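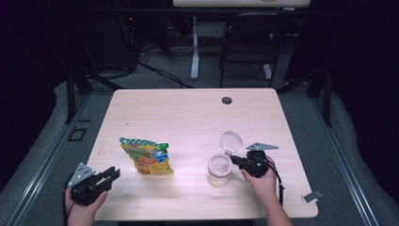 A small clear glass jar with its round lid open.

Storage | Pantry & Preserving

14 comments | 66 shares

The vacuum in a heat-processed jar does two jobs. It holds the lid against the rim without a band, and it limits the oxygen available to whatever is inside. It does not sterilise the contents. Home preservers regularly confuse the two, and most of the failed jars sent in to this magazine since January trace back to that confusion.

Sealing begins with headspace, the gap between the food and the underside of the lid. As the jar heats, air and steam vent past the gasket. On cooling, the remaining vapour condenses, internal pressure drops and the lid is drawn down. Too little headspace and liquid is forced out, leaving sugar or pulp on the rim. Too much and the processing time may end before enough air has been driven off. Six millimetres is usual for jams and jellies, twelve for fruit in syrup.

Altitude changes the schedule. Water boils at 100°C at sea level and at a little over 93°C at 2,000 metres. A time written for the coast will underprocess fruit in the mountains, and the jar will still seal. Anyone working above 300 metres should follow an altitude table from a tested source. Low-acid vegetables, meat and fish need a pressure canner at any elevation.

Gasket material matters more than glass thickness. Plastisol, the compound bonded to most single-use metal lids, softens with heat and takes an impression of the rim. That impression is permanent, so the lid should not be processed twice. Natural rubber rings can be reused for a few seasons in theory, but they harden in light and should be discarded once they crack when stretched. Silicone keeps its elasticity longest and also holds odours.

Of the two reusable lids we tried, the Wimano gave the more even seal. The Grivum needed its band tightened less than the leaflet suggests; at full hand pressure air could not vent and three lids buckled.

Hinged and flip-top jars are a separate category. Many are made for dry goods only, and a snug lid is no evidence that the glass has been tempered. Keep them for spices, tea and dried beans, away from the stove and out of direct sun.

Check every seal after 24 hours. Remove the band, press the centre of the lid and lift the jar gently by the lid's edge. Any movement means the jar goes in the fridge. Label the rest with contents and date, and store them without bands, so that a seal that lets go can be seen.

Filed under: Preserving, Glassware, Kitchen Science

Share this story | 14 comments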